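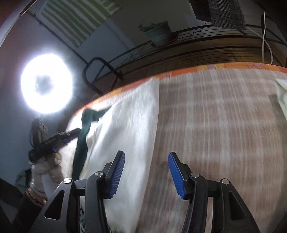
Plaid blanket on the bed, orange patterned strip along the far edge.

Home | Laundry | Mending | Small Spaces | Contact

How to clear out a dresser in one afternoon
by Tin-yau Yip – July 7, 2021

Quick one today. I redid my dresser in April when I moved to the Betville apartment and three people have asked how, so this is the how.

You need: a bed, two grocery bags, a damp cloth, a pen. That's it. Skip the fancy bins for now. I bought a set before I started and they didn't fit the drawers.

Step 1. Make the bed first. Flat blanket, nothing else on it. You want to sleep there tonight, so you will finish.

Step 2. One drawer at a time. Tip the whole thing out. Do not open the next one until this one is back in. I've tried all five at once – bad idea, ended up on the couch.

Step 3. Sort fast. Keep, give away, rags. Pick it up, decide, put it down. If you're stuck for more than a few seconds it goes at the foot of the bed and you come back to it at teh end.
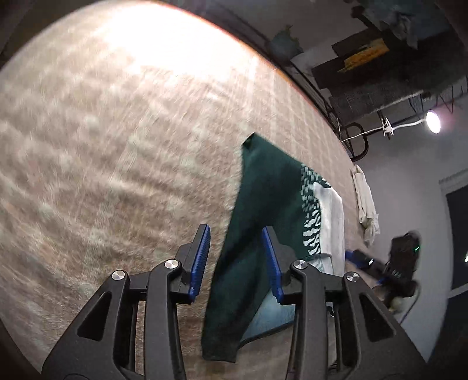
Step 4. Wipe the drawer while it's empty. Damp cloth, corners too. Let it dry with the drawer pulled out. Mine had old scented liner stuck down with glue, took ages to peel. Warm water and a butter knife, go slow.

Step 5. Fold. Tops in thirds lengthwise, then in half, then half again so they stand up on their own. Sweaters just get folded flat, too bulky to stand. Socks in pairs but don't ball them, it kills the elastic.

Step 6. Load front to back. Stuff you wear every week in front. Holiday shirts, the swimsuit, thermal layers in back. Heavy things in the bottom drawer or the whole dresser gets tippy. And anchor it to the wall if you havent, please.

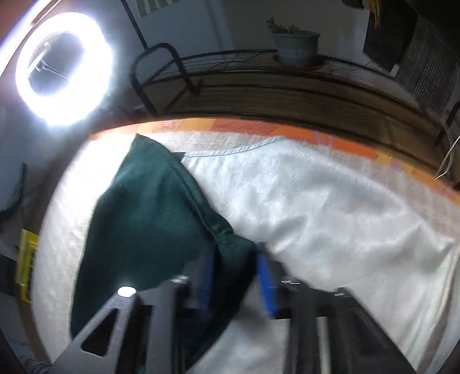
Green and white side by side.

A note on drawer size. Mine is a Ladton, the wide low one, 895 mm across, and I get two rows of folded tops plus a narrow strip for belts. The Kurup my sister has is deeper, so she stacks. Measure yours before you buy dividers. Inside, not outside.

Step 7. Bags out the door the same day. Not the hallway. Mine sat in the hallway for a week last time and I started taking things back out.

How long? Roughly 5 hours for me, with lunch. Less if you live with fewer T-shirts than I do.

Next up: closet rods, and what to do with hangers that don't match.

We use cookies to remember your settings. Accept | Manage

Print this page | E-mail to a friend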